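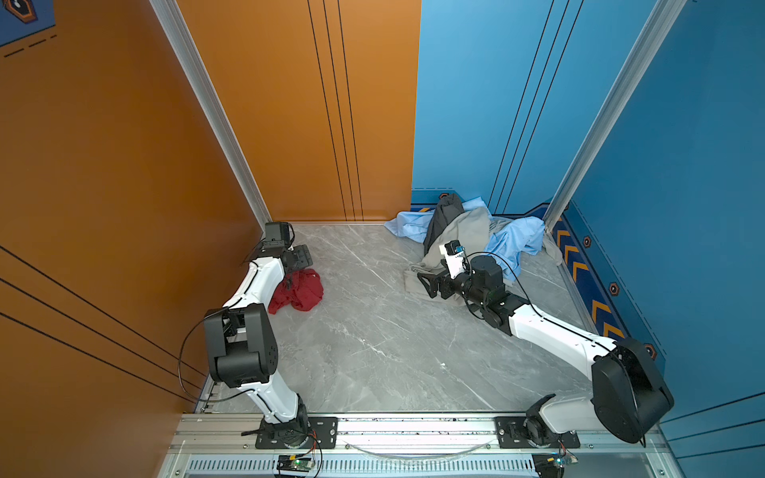 **November, bench 2, 4 pm**

Budget sheet due end of month, so getting it all down here before I forget. Laundry cell = two arms on one rail, shared tile floor. Question is what we buy for next year and what can wait.

Needs, in order:

- spare gripper fingers, 4 sets (want these on the shelf before anything else)
- wrist cameras, matched pair
- cable guides for both arms
- second rail + mounting plates, *maybe*
- clothes. Yes, a real line item this time

Kovex quote came in for the fingers. 18 days lead time, fine. They want a minimum order of 20 on the finger pads, more than we'd use in a year but they don't go bad. Say yes.

Drostulora is cheaper on camera modules but no stock until after the holidays. Ask if they'll hold the price. If not go with Kovex for those too, one PO, less paperwork. 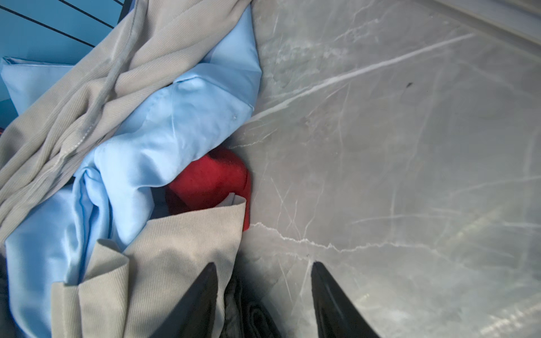 *Wrist view. Beige corduroy, light blue satin, red knit thing in the middle.*

Garment list for the purchase request. Thrift store is OK for most of it, purchasing will want receipts though. Want more:

- ribbed stuff (corduroy, knits), different weights
- shiny/slippery fabric, worst on the pads according to our own log from October
- dark items. We have hardly any dark pants, everybody keeps bringing shirts
- anything with a cord or drawstring

60 pieces total, split between us and the Grerkmont site so they stop borrowing ours. Tag them before they go out this time!! Put laundry tags and a marker on the same reqest.
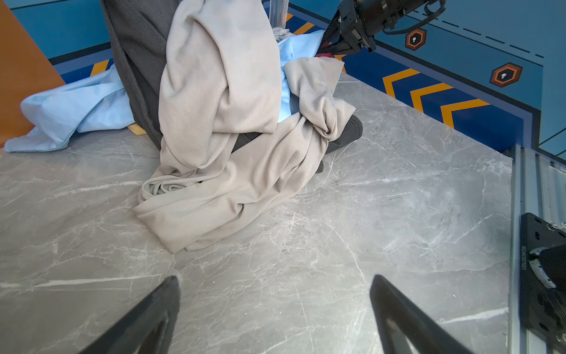 Second rail: keep going back and forth. For: could set up one station while the other runs. Against: needs its own frame, panels, power drop, and there's no floor space until the James project moves out of the back half. Moving date keeps slipping. Put it in as phase 2, don't let it sink the rest of the request.

Cable guides are cheap, just order. Arms need slack to reach the back corners but I don't want loops hanging over the clothes. Measure full reach first. Get clips with screws, not adhesive.

Also budget for downtime. Last year we put zero hours for swapping parts and then spent over a week on it in bits and pieces. Want it as its own row so it gets seen.
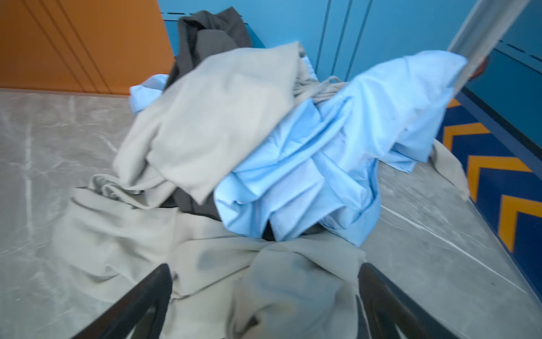
Lighting is the other open one. Satin and the polished floor both throw glare, depends where you stand. Options: diffuser over the top, or a matte floor sheet. Matte sheet is less money but then old and new data don't look alike. Leaning diffuser. Get a price from Drostulora when I write them about the cameras.

To do

- [ ] reply to Kovex, yes on pads
- [ ] Drostulora: price hold + diffuser
- [ ] measure reach, both arms, write it HERE not on a sticky note
- [ ] ask Grerkmont what sizes they want
- [ ] move second rail to phase 2 tab
- [ ] check wether thrift store does invoices

Spare motors: forgot those. Look up what we paid last time, add a row.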